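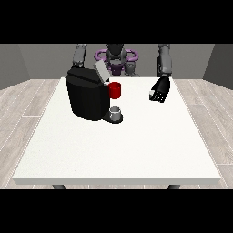 Descaling in a hard water area – how often do you really do it?

noreen_lenihan
Hello all. We moved to Stoltorham in December and the kettle was furred up within a fortnight, so now I'm fretting over the coffee machine as well. The booklet says every 200 cups, my sister says once a month, and my neighbour Dorothy has never done hers in her life and makes a lovely cup. What do you all do?

HarisH
Welcome, Noreen! I go by the booklet, more or less. Citric acid from the baking aisle, one full tank through, then two tanks of plain water (three if you're fussy, and I am).

kumiko_s
I'd be careful with citric acid, Haris – used hot and strong it left gritty white bits in mine that took me a whole evening to shift. I buy the proper liquid now and sleep better.

HarisH
Never had that, and I've been doing it for years. How much were you putting in?

kumiko_s
Er, two heaped tablespoons. Possibly three!

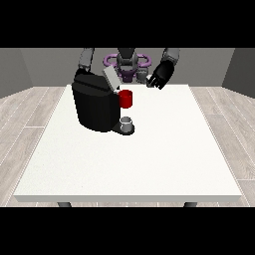 Stoltorham Coffee & Tea Club – Home Brewing Board

dorothy.hollis
I've been named, I see! I do use a filter jug, love, which I ought to have told you over the fence. Change the cartridge when it's due and you'll hardly need the other stuff.

KKinoshita
Sorry Dorothy, I can't agree there. A jug slows the scale down but it still builds up, and by the time the coffee runs slowly you've left it rather late. Do both, I'd say.

noreen_lenihan
Thank you, all of you. I'll get a jug and try Haris's way with one level spoonful – and Dorothy, I'm coming round for that cup.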